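Search posts
Search

Ilaria Marras
May 3, 2021

We finished moving the Costa choir's sheet music out of the old rehearsal space in April. A few people asked how we're sorting it, so I'll put it all in one thread.

The starting point was 2593 separate scores. A score here means one title in one arrangement, whatever the number of copies. A folder with 40 copies of the same carol is one score.

Before this there were two catalogs. One was a card file that stopped getting updated when the choir moved to Tarnano. The other was a spreadsheet with a column called "misc" that held the composer, the key, the shelf, and sometimes a phone number.

I threw out neither. The cards are better for anything older, and the spreadsheet has the concert dates. I typed the cards into a new sheet and matched the two by title.

Matching by title is slow. "Ave Maria" alone took me an evening. You need composer, voicing and publisher before you can say two entries are the same piece.

Voicing is the field I'd tell any choir to fill in first. SATB, SSA, TTBB, unison. When a director is looking for something to sing in three weeks, that's what gets searched.

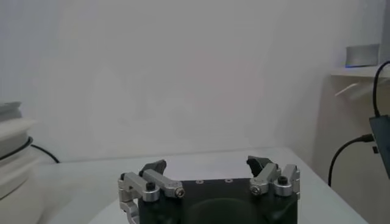 Umik replied that their choir files by season first, then voicing, and that a singer looking for Easter music doesn't care who wrote it. They also asked what we do with pieces that fit two seasons.

Fair point on season. We have it as a second field, and a piece can have more than one. On the shelf it goes in plain number order, so there's no argument over where it belongs. The sheet does the rest.

The numbers are just the order in which things got entered. No codes, no letters for genre. The old cards had codes (K4-b, that kind of thing) and the key to them is lost.

Photocopies were the hard part. 490 of the scores existed only as copies, with no original we could find. Anything still under copyright goes on a list to be bought or dropped. We don't sing from those until it's settled.

Kornow, the shop we order from, looked through the list for titles still in print. They found more than I expected. The out-of-print ones I'm writing to publishers about, one letter at a time — two have answered so far.

Boxes: acid-free, flat, spine out, lid on. We used to stand folders upright in magazine files and the thin ones curled over. If you have curled ones, put them flat under something heavy for a couple of weeks before boxing.

Pencil marks stay. Breath marks, old translations, the "WATCH!!" in the alto part of the Fauré. Loose staples come out, and rusty paper clips too.

Almost 1000 scores are entered and shelved as of this week. The sacred music is done. Folk songs next, then the opera choruses, then a box marked "ask Tarnano" that I haven't opened.

If your choir borrowed anything from us and still has it, send me the title and the number of copies. No rush, and no fines. I'd just like the sheet to be right.

Contact | © 2021 Ilaria Marras | Back to top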